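Wenn der Roboter kochen übt

Stell dir vor, du dürftest einem Roboter beim Kochenlernen zusehen! Genau das konnten 134 Kinder im Februar beim Tag der offenen Tür in der Werkstatt von Kukel. Dort stehen keine Blechmännchen mit Antenne, wie man sie aus Comics kennt. Es gibt Arme, und zwar immer zwei nebeneinander, so wie bei dir. Das Paar, um das sich alle drängten, heißt Pamau.

Warum denn zwei Arme? Probier es zu Hause einmal aus: Halte eine Hand auf den Rücken und schraub eine Flasche auf. Ganz schön knifflig, oder? Mit zwei Händen geht es viel leichter, die eine hält fest und die andere dreht. So teilen sich auch Roboterarme die Arbeit.

Ayane Onishi bringt Pamau neue Aufgaben bei. Ein Roboterarm hat Gelenke, ähnlich wie deine Schulter, dein Ellbogen und dein Handgelenk. In jedem Gelenk steckt ein Motor (das ist sozusagen der Muskel). Ganz vorne sitzt der Greifer. Er hat keine fünf Finger wie du, kann aber trotzdem eine Menge packen! Drückt er zu fest, geht etwas kaputt, drückt er zu locker, fällt es herunter. Das muss man richtig lange üben.

Und womit übt ein Roboter? Mit Dingen aus der Küche!

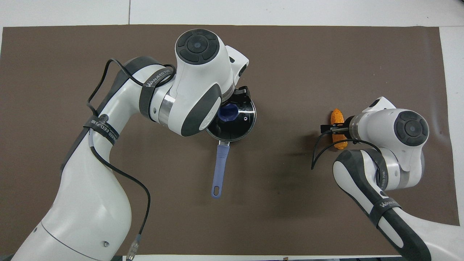 Pamau bei der Arbeit: Ein Greifer ist am Topf, der andere hält etwas Orangefarbenes.

»Darf der auch mal was fallen lassen?«, wollte ein Mädchen wissen. Na klar, sagte Ayane, beim Üben gehört das dazu. Danach durften immer drei Kinder zusammen an einen kleinen Übungsarm und selbst Bauklötze stapeln. Das war ein Gejubel, als der erste Turm stand!

Wortkiste
Greifer: die »Hand« am Ende des Roboterarms
Gelenk: eine Stelle, an der sich der Arm drehen oder beugen kann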